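Section 4. Teaching the arm a household task

Ketetti Home Arm – user guide for test households
Edition of 11 September 2020. Text: Mattes Lenz. Checked by Laine Pärn.

4.1 What you can expect

Many test households ask us the same question before they begin: can the machine already do the chores? The answer is: a few of them, slowly, and under your eyes. The arm can pick up a box with straight walls, carry it along a table and put it down. It can push a light object to the side. It cannot fold a shirt in a way that you would accept, and it cannot wash a glass. Please choose your first task with this in mind. A good first task is to clear one table of small closed boxes.

4.2 Before you start

Read Section 2 (Fastening the base) and Section 3 (Emergency stop) completely. The person who teaches the arm must be an adult and must stay in the room during the whole session.

CAUTION: Keep hair, sleeves and necklaces away from the fingers. The fingers close with enough force to hurt a hand.

CAUTION: Do not let the arm carry anything hot, sharp or filled with liquid.

4.3 Choosing the object

1. Take an object with two side walls that face each other. Tins for tea, biscuits or sewing things are suitable.

2. Weigh the object on a kitchen scale. It must not be heavier than 600 grams, contents included.

3. Close the lid. If the lid is not tight, put a rubber band over it for the first trials.

4. Put the object on the table so that there is free space on the left and on the right of it. Each finger needs the width of a thumb, better more.

Note: A printed lid is no problem for the gripping itself. It can, however, confuse the edge finder, which looks for strong lines between dark and light. On a lid with a painting it sometimes takes a tree or a bright spot for the corner of the box. Also stone patterns in the table and soft shadows can give false edges. In such a case please set the edges by hand, as explained in 4.5.

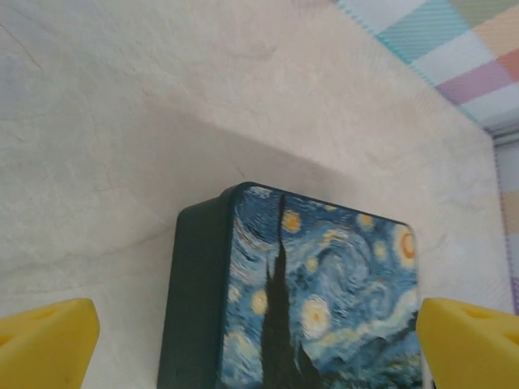
When the object has its place, go once around the table and look at the light. A lamp directly behind the arm throws the shadow of the arm on the work area, and this shadow moves together with the arm. Daylight from the side is best. Cloths and blankets near the work area should lie flat, and no end of them should hang where the arm passes.

4.4 Teaching the grip

1. Press GUIDE and hold it. The arm becomes light and you can move it with your hand.

2. Bring the open fingers over the object from above. Do not come from the side.

3. Turn the wrist until the fingers are parallel with the two walls. A small error is allowed, but if the box stands clearly crooked between the fingers, one finger will touch first and push it away.

4. Lower the arm until the tips of the fingers are beside the walls. They must not press on the table.

5. Release GUIDE. Wait for 2 short tones.

6. Press CLOSE. The fingers come together and stop when they feel resistance.

7. Press LIFT. If the object slips, press OPEN only when it stands on the table again.

Note: If one finger is much nearer to the object than the other, go back to step 1 of this part and center the arm. The arm does not center itself in this software version – we are working on it.

4.5 Setting the edges by hand

1. Open the page "View" on the tablet.

2. Touch "Edges", then "Manual".

3. Draw the four lines to the outer rim of the lid. Do not follow the lines inside the print.

4. Touch "Keep". The arm will use these edges until you choose another object.

4.6 Letting the arm repeat the task

Press REPEAT and keep one hand near the emergency stop. Let the arm do the task several times before you change anything. In our own kitchen test at Ganolwood, the arm made 444 attempts at putting a closed box from the table onto a tray, and 248 of them ended well without help. Aleksandra Duda, who led this test, wrote down each failure, and the most frequent one was a wrong angle of the wrist. You can see from these numbers that a person clears the table faster today.

If the arm stops with error G2, the fingers have closed without finding anything. Open them, move the arm up and teach the grip again from 4.4. If the error comes back, write to Chang-ho So at the service desk and give the serial number from the base plate.

Continue with Section 5, Cleaning the finger pads.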